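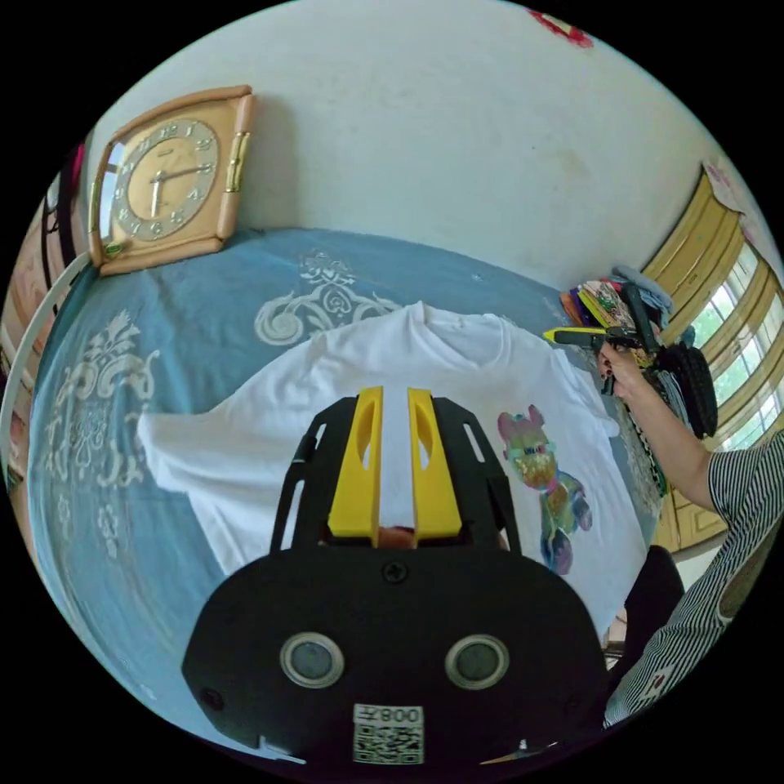

Cúc Kim wrote in after my last post to say I'd gone soft, and that anyone who can't get a suitcase down to 16 pounds for a two-week trip isn't trying. Fair enough, Cúc! You've seen my packing. You've carried my packing, up the hill in Jernley, in July, and I still owe you lunch for it.

But I want to stick up for the middle ground a bit. I tried the tiny-bag thing, I really did. I bought the Clatano cabin bag everybody on the forums raves about (166 dollars, on sale, and I winced) and I took it to Vrettos for nine days with four tops, two pairs of pants and one sweater. By day five I was washing things in a hotel sink with shampoo and hanging them off the shower rail, and the bathroom fan was so feeble that nothing dried. I went to dinner in a damp collar. Twice.

So now I do a sort of halfway version. White T-shirts, plain ones, because they go with everything and I don't cry if I ruin one. One nice shirt. Shoes I have already walked in - please learn from my heels on this. And I lay it all out the night before and go to bed, and in the morning I put back whatever looks silly. There's always something. Last time it was a second umbrella.

Rolling or folding? I used to roll. Kiều Tiêu got me onto folding everything flat around a soft middle, socks and underwear mostly, and it does come out less creased, though it takes me almost 30 minutes and a lot of muttering. Jeans I still roll, I don't care.

The bit I haven't cracked is the trip home. Same clothes, same bag, and somehow it won't close. I blame the jam. Tronlow has a market with a plum jam that I can't walk past, and the jars are 500 grams each, and you can't take them through in hand luggage, so there goes the whole cabin bag idea anyway.

Cúc, if you have a trick for jam, the comments are open. Next week I'll get to toiletries, and the great leaking sunscreen business.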